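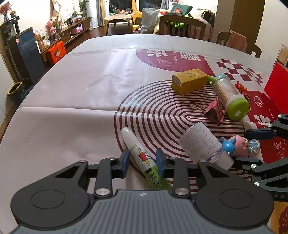 Pressing a first EP on vinyl – how long can each side be?

Posted by Jade Cormier

My band Cekar is a four-piece playing fast, down-tuned hardcore with a couple of slower sludge parts. We recorded six songs over the winter and want to put them out on a 12-inch. The total is 34 minutes. The plant we contacted, Trenham, will do a run of 100 copies, but their form asks us to choose 33 or 45 rpm and to give the length of each side. If I keep the songs in the order we want, side A is 16 minutes and side B is 18.

A guy at our practice space told me heavy music has to be cut at 45 or it sounds weak. Is that right? Also, do we need a separate master for vinyl? Our mix was mastered for streaming and it's very loud. We'd like to send everything off in May if we can.

Prodromos Nikolaidis

Go with 33. You can't get 18 minutes on a 12-inch side at 45 without turning the level down a lot, and then you hear more surface noise in the quiet parts. At 33 a side that long is comfortable, even with a lot of low end. The 45 advice makes sense for short sides, up to 12 minutes or so. Plenty of heavy records are cut at 33 and sound fine.

Yes, get a separate master. A file that has been limited hard for streaming doesn't get any louder on a record. The cutting engineer just lowers it to a safe level, and you're left with the squashed sound and none of the volume. Ask whoever mastered it for a version with the limiter backed off. If they kept the session it should be a small job. Things to mention to them:

Keep the bass centered. Wide low end causes trouble for the cut.
Watch the cymbals and the "s" sounds in the vocals. These distort first, and it gets worse toward the middle of the record.
Send one WAV file per side, with the gaps between songs already in place, and a list of start times.

If you can stand to change the order, put a slower or quieter song last on each side. Our last one had the fastest song at the end of side B and the hi-hat is a mess.

And pay for test pressings. Play them on more than one turntable before you approve them.

Vilmos Kun

just do tapes, we did and sold them all at two shows. vinyl takes forever

Loukia Tsakiris

Agree with the 33 advice. One thing to add is to ask Trenham if they cut in house or send it out. My old band, Fiore, used a broker and it took weeks to find out who was doing the cut, so when side A came back with a skip there was no one to call. We paid 480 for the second set of lacquers and plating, and I'd have liked to know about that beforehand.

I don't fully agree about the song order. If the fast one has to close the record, leave it there and tell the engineer. With 18 minutes they have some room to work with, and they may be able to keep the last track a bit farther from the label.

Jade Cormier

Thanks. We're going with 33 and I've written to our mastering engineer about the limiter. He still has the session. Side A already ends on a slow one, so we only have to argue about side B.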